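Teaching by remote control, second week

Wednesday was my first full day in the driver's seat. Until then I was only watching Kam-wah Hsu do it, and when Kam-wah does it the work looks like nothing. You hold two handles, you move your hands, and the two arms on the other side of the room move the same way. The task is to put toy animals in a blue tray. My nephew could do this task before he could speak.

I will write down what I learned, because in July I start to teach two new operators and I know I will forget how it feels to be bad at it.

The first thing is that your hands lie to you. My handles are light and the arms are not. When I moved my wrist quickly, the gripper followed a small moment later, and by then I had already corrected in the other direction. So the arm went left, then right, then left again, like a person looking for the light switch in the dark. Kam-wah stopped me after the third try and said only one sentence: "Move as if the air is thick." It helped more than the manual did. I am not saying the manual is bad, but it has 361 pages and the word "slowly" is on very few of them.

The second thing is the eyes. I sit with a screen, and the screen is flat. I was sure that the fingers were beside the pig, and they were in front of it. I closed them on air. After some hours I found that I should look at the shadow on the table and not at the fingers. When the shadow and the fingers come together, you are low enough. Pin-yu Yuen does it differently, she switches between the views all the time, but this makes me a little sick.

The third thing I find difficult to explain. A recording must be good, but it must also be ordinary. In the morning I tried to be elegant. I turned the pig in the air so it would land on its feet in the tray. It took a long time, and Kai-wen Fang, who checks our recordings, deleted all of those. He was polite about it. He said the arm would learn my hesitation together with the turning, and that a pig on its side is also a pig in the tray. After lunch I stopped trying to be an artist and the work went better.

There is also the question of which hand. The Dimasis sheet (this is our name for the list of starting positions, after the old project it came from) says the hand closest to the animal should take it. On paper this is clear. At the desk I am very right-handed, and I noticed that my left gripper was mostly waiting with its fingers open while the right one did everything. Ok-hee Yoo told me to begin every set with the left, even when it is not comfortable, until I stop thinking about it. I did this from two o'clock and my left shoulder has complained since then.

My count for the day was 80 recordings kept. Kam-wah's was higher but I did not ask how much, I prefer not to know. The ones thrown away were nearly all from before lunch.

What surprised me is how tired I was. You don't lift anything, you sit in a good chair, and still at five o'clock I could not decide what to buy for dinner. I think it is because you must pay attention to movements which normally you never see. How do I open my hand? Before the object, or at the same moment when it touches the bottom? In my own kitchen I let go of things a little early and let them fall – I checked this at home with a potato. With the gripper I try to do the same, and the recordings look more natural to me when I play them back.

Next week Chin-lung Wan wants to change the starting positions, so the tray will not always be in the middle. I am curious and also afraid.

The blue tray and the two arms, on the animal task:
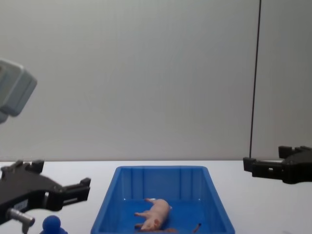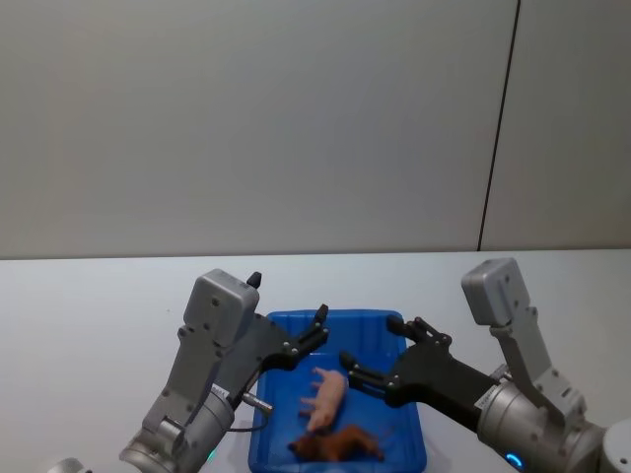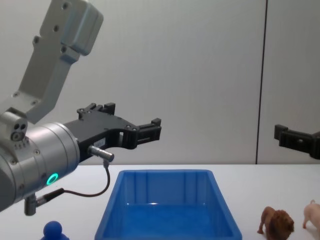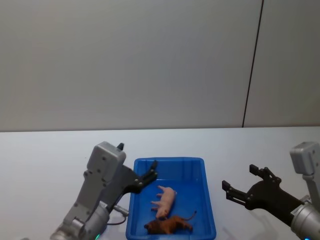
Do you need to know programming to do this kind of work?

For the recording part you don't. I can read a little code, but at the handles I never used it. What you need is patience, a steady hand and the habit of doing the same small thing many times without getting careless. Somebody else on the team must program, of course, because the recordings have to be cleaned and used for the training. If you want to do both, I would start with the handles. A few days there will show you why some recordings are no use, and it is harder to see this from the files alone.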